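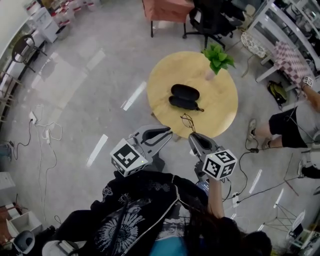
3.2 Eyewear and Cases on Shared Tables

6 min read

Small personal articles make up most of what is left on shared tables, and eyewear is the most awkward group among them. A pair of glasses is light, easily bent, and usually laid down with little attention. Its case is larger and tougher, but is often stored apart from it. This section treats the two as a linked pair and sets out how their positions were coded.

The Ternton survey covered 19 tables in multipurpose rooms. Each table was recorded before and after tidying, giving 159 usable entries in which at least one pair of glasses or one case was present. Entries with sunglasses only were retained. Entries in which the glasses were being worn at the time of recording were dropped, as were those in which a case could not be told apart from a pencil pouch or a small purse.

Position was coded by zone. The table surface was divided into a rim zone, one hand's width deep, and a central zone comprising everything inside it. On round tables the rim zone is a ring, and it takes up a larger share of the surface than it does on a rectangular table of the same area. This matters for the comparison in Section 3.4, where the two shapes are reported separately. An article lying across the boundary was assigned to the rim zone if either end of it reached the ring.

Figure 1 shows a round light-wood table with both kinds of article on it. Two black oval cases lie near the center, one slightly overlapping the other, and a pair of thin-framed glasses with folded temples rests near the front edge. Under the scheme the cases are coded central and the glasses rim. A potted plant at the rim is coded as a fixed item and takes no part in the tidying score, although it does reduce the free length of the rim.

The split arrangement, with the case in the center and the glasses at the rim, was found in 57 entries. We attribute it to reach: a seated person puts glasses down within forearm distance, while a case is pushed inward to clear space. The survey did not record seating, so this reading remains untested.

Temple state was coded as folded, open, or mixed. Folded glasses occupy less surface and can go directly into a case. Open glasses have to be folded first, and the coders in the Prakitz pilot disagreed most often on frames with one temple only partly closed. The final scheme places these under mixed. Lens direction was coded in the pilot but later removed — thin frames in particular gave poor agreement when viewed from above.

Cases were coded for shape, color, closure, and attachments. A strap or cord was noted whenever it extended past the outline of the case, as a trailing strap can catch on a neighboring article when the case is lifted. Overlapping cases were entered as two articles with a shared contact flag. Where cases were of similar shape and color, no attempt was made to match one to a given pair of glasses.

Tidying was scored as complete when every pair of glasses was in a case and every case was in the central zone or off the table. It was scored as partial when the glasses were in a case but the case remained in the rim zone. A folded pair placed beside its case received no credit. This rule was debated, and an earlier version developed for the Nenetti inventory gave half credit for it. We kept the stricter rule so that the score would depend on protection of the lenses and leave neatness to a separate item in the form.

In 6 entries there were more glasses than cases, and a complete score was therefore impossible. These are listed in the appendix and excluded from the rates given in Section 3.4.

Last updated: Jan 22, 2021

This site uses cookies to remember your reading preferences. Accept or manage settings.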